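Subject: Re: [Floden] two arms on one towel, timing problem
From: Tanvir Hettiarachchi
Date: 15/10/2020

Hello all, this is the fold setup I wrote about last time, with both arms on the far corners.
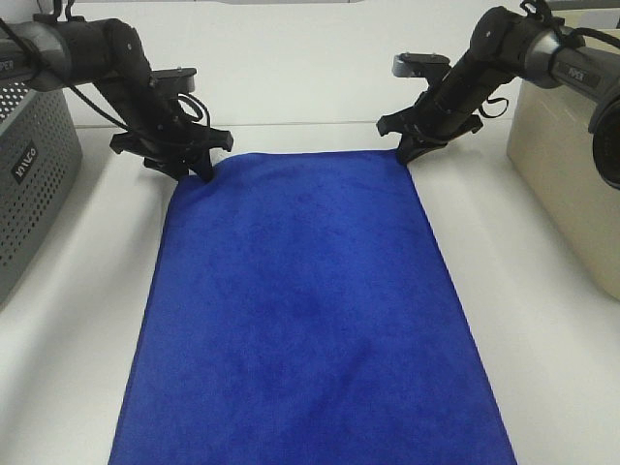
Sewwandi Haque wrote:
> Are both arms getting their commands from the same loop? In my
> build I had two separate scripts, and one arm always started
> the lift later than the other. The cloth was pulled to one side
> every time. I would check this before you change the grippers.

Thank you Sewwandi, you are right. I had two scripts also. Yesterday evening I moved everything into one loop and I measured again. Before, the delay between left and right was some 47 ms. Now I can not measure any delay with my tools.

One problem stays. When the grippers close on the corners, the left one reaches its force limit first and the right one is still closing. I have the limit at 600 in the Vumach config for both. With 700 on the right it is better, but I am afraid to make a mark in the microfiber.

My questions to the list:

Does anybody use a different limit for each side, or do you calibrate the zero position again?

Is it safe to update to Nonden 2 in the middle of a project? I read that the config format is changed.

I can send my loop code to anyone who wants it.

Best regards,
Tanvir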